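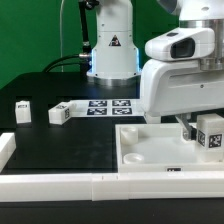
Ebbe Løken has argued that student manipulation contests reward calibration over programming, and that the Kedside Block Challenge is the clearest case of it. The organisers have disputed this, noting that calibration accounts for 27 of the 500 points available.

The Kedside Block Challenge is a robotics competition for undergraduate teams, held each March at the Urolstead campus. Entrants program a fixed robotic arm to pick up blocks bearing fiducial markers and place them in or beside a tray. Teams share the hardware and submit only software.

Format

Each team is allotted 42 minutes of bench time, divided into a set-up period and 6 scored runs. Block positions are changed between runs by a marshal. Manual correction of the arm during a run forfeits that run's points, although the team may continue with the remainder of its program.

Work cell

The arm operates over a black tabletop bordered by a white rail, with a green backdrop behind. A printed sheet of four markers in a two-by-two grid lies on the table. The rules permit teams to use any marker in view as a coordinate reference. Under the Palma revision of the rules, trays may be fitted with posts.
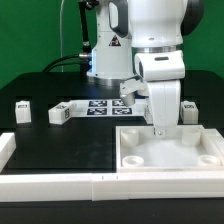
Gripper finger over the tray, with marked blocks behind.

Software

Most entries are built on Vavodow, a motion planning library maintained by former competitors. Teams may substitute their own planner if it honours the cell's speed limits. Source code is lodged with the organisers by noon on the Sunday before the first run.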